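Lendasville Kitchen Survey: Readme

Version 4. Replaces version 3, which had the wrong units in the depth column for every cabinet measured in the Mirkach buildings. If you are still using version 3, please stop.

What this is

A table of kitchen storage measurements and household answers, collected in rented apartments in Lendasville. It covers shelf heights, shelf depths, door widths, what people keep in the lower cabinets, and how often they say they use it. There is one row per cabinet and a second table with one row per household. The two join on the household key.

I put it together after reading one too many articles claiming that the average person "uses 20 percent of their kitchen." I went looking for the source of that number and found articles citing other articles. I doubt there ever was a study. This one is small and has plenty wrong with it, but at least you can open the file and see what is wrong.

Size

43 households, all renting. 27 of them answered the follow-up questions in April. The rest either moved or stopped answering, and I would not assume the two groups cook the same way.

Files

cabinets.csv: the measurements
households.csv: answers from the first visit
followup.csv: answers from the second round
codes.txt: what the category codes mean
changes.txt: what changed between versions

Columns people ask about

height_floor is the distance from the finished floor to the top surface of the shelf, in centimeters. It is not the distance to the bottom of the cabinet box. Two people have written to say the numbers look too high, and both had read it the second way.

depth_usable is measured with the door closed, from the inside of the door to the back wall, minus any pipe. Where a pipe runs through only half of the shelf, the smaller number is given. You may disagree with that choice. The full depth is in depth_raw, so you can do your own subtraction.

use_claimed is how often the person said they take something out of that cabinet. I named it "claimed" on purpose. People are bad at this. In 13 households the answer to the same question changed by two steps or more between the first visit and the follow-up, with no change in who lived there. I would treat the whole column as a mood.

category is the main thing stored. "Mixed" is used when no single kind of item takes up half of the shelf, and it is by far the least useful code in the table. I tried splitting it in version 2 and made it worse.

How the measuring was done

Steel tape, read to the nearest half centimeter. Each shelf was measured twice and the second number kept if the two disagreed by less than one centimeter. If they disagreed by more, a third reading was taken. The Jokolow units have shelves that sag in the middle, so those were read at the left and right ends and averaged. A sagging shelf has no single height, and any study that gives you one is hiding a decision.

Nothing was moved or tidied before measuring, apart from items blocking the tape.

What I don't trust

The claim, repeated in most storage guides, that everyday dishes belong between hip and eye level and that everything below is dead space. The table doesn't support it very well. Plates turn up in lower cabinets often, including in households that say they use them daily. 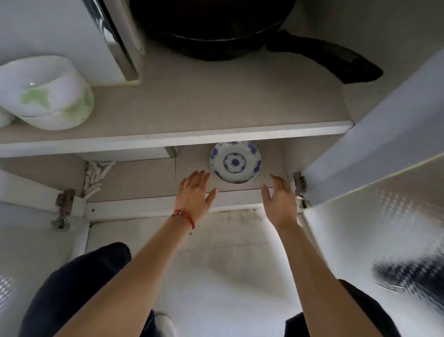

It may be that renters simply put things where they fit. Upper cabinets in the Dvořáček buildings are shallow, and a large dinner plate won't go in with the door shut. A guide written for people who get to pick their own cabinets has little to say about that, and I have yet to see one admit it.

I also don't trust my own building sample. There are 19 households from one address, and they all have the same kitchen. If you run anything by building, you are mostly running it on that one floor plan.

Please don't use this for

Product claims. A seller of pull-out racks quoted version 1 as showing that people "lose" lower shelves. It showed nothing of the kind. There was no question about losing anything.

Advice on back pain or bending. No one was asked about their health, and a shelf height by itself won't tell you who is sore.

Anything about homeowners.

Missing values

Blank means not measured. A dash means measured but thrown out, with the reason in the notes column. Zero means zero, and shows up only in the pipe column. Some spreadsheet programs turn the dashes into dates or errors on import, so set that column to text first.

Terms

Free to use and change. Say which version you used. Corrections are welcome if they come with a row number; general impressions of how kitchens work are not, as I have enough of those already.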